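Plarkutberg, the hand-drawn adventure game from the two-person studio Stostden, will get a second chapter in July. Designer Oľga Vrabec confirmed the month in a post on the studio's site Thursday.

The new chapter picks up in the harbor town of Hudec, where the first one left off. Vrabec said it has 17 new rooms and about 3000 lines of recorded dialogue — nearly double what the first chapter had. The verb menu is gone, replaced by a single click.

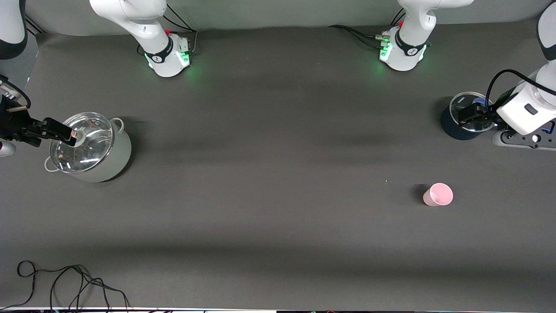 *A glass lid on a light-colored cooking pot.*

Saved games from the first chapter will carry over, including the contents of the player's inventory. The hint book stays in, but it can now be switched off at the start.

Stollberg is publishing again. The chapter will sell for $19 on PC and Mac, with a Linux version to follow. No console release is planned so far.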